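Eulalia Leiva had written recaps of Portela since the pilot, and she did not believe the press release. Season six, it said. Original cast, original writers, "the hospital you remember." She had heard the same about season five, and season five had given her a talking ambulance.

"It's different this time," said the man from Vilto, the streaming service that now owned the show. His name had gone by too fast on the phone. "We got everybody."

"Everybody meaning who?"

He paused. "Everybody who was available."

She wrote that down. The recap of the last finale had drawn 2511 comments, nearly all of them angry, and a good many angry at her, as if she had killed Dr. Pleteck herself.

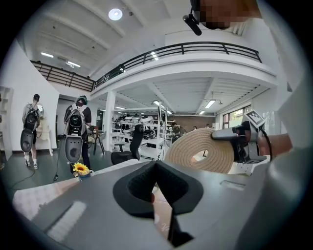

A gray sleeve and a patterned white surface.

The screener came in August. She put it on with the lights up, which was how she watched things she expected to dislike. The theme song had been recorded over by someone younger. The nurse's desk had moved to the other wall. Dr. Pleteck walked in at minute 5, alive, with a beard, and said he had been in Nikham. No one on screen asked where that was or why he hadn't called.

She stopped it and went back. He said it again.
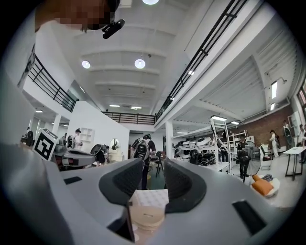 Episode two was worse, because it was nearly good. Pleteck's brother turned up and the two of them argued in a stairwell, and for a whole minute they sounded like people. Then the story went off to a warehouse. Eulalia had no faith in warehouses. Every tired show got to one sooner or later, two levels high, white beams across a white ceiling, somebody with his head bent over his work so the actor wouldn't have to react to anything. The brother confessed to the fire up there. She hadn't known there was a fire.

The man from Vilto called the next morning.

"So? Did you cry?"

"Who set the fire in season four?"

"There was a fire in season four?"

"That's what I'm asking you."

He said he would find out. She opened a new file, typed the title of the episode and sat looking at it. Then she pressed play on the third one.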